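Short Fiction | Household | 2 min read

The phone had been on 6 per cent since lunch, and my sister had stopped speaking to it. She blamed the cable. The cable, I felt, had its side of the story – it had come from Asivley in a packet of 22, and had been asked to live on a wooden table with people like us.

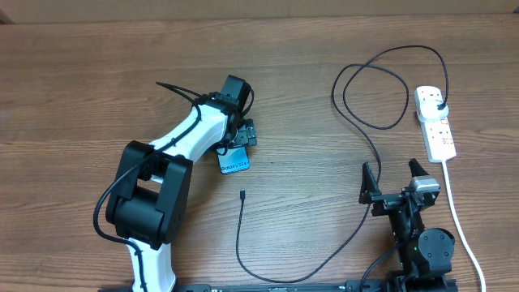
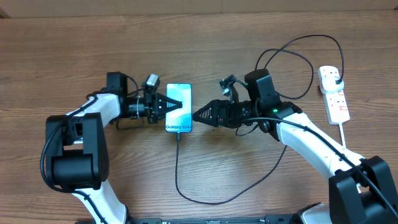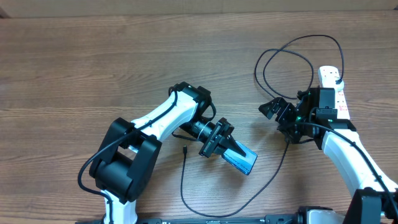 "Wiggle it," she said.

"I have wiggled it."

"Wiggle it with feeling."

Our mother rang the landline from Vinbridge to ask why we weren't answering. I told her we were charging. She said that in her day a telephone was fixed to the wall and you knew where you stood, which was in the hall, freezing.

By four o'clock we were on 7.

Filed under: Stories, Home Life

We use cookies to improve your visit. Accept all | Manage choices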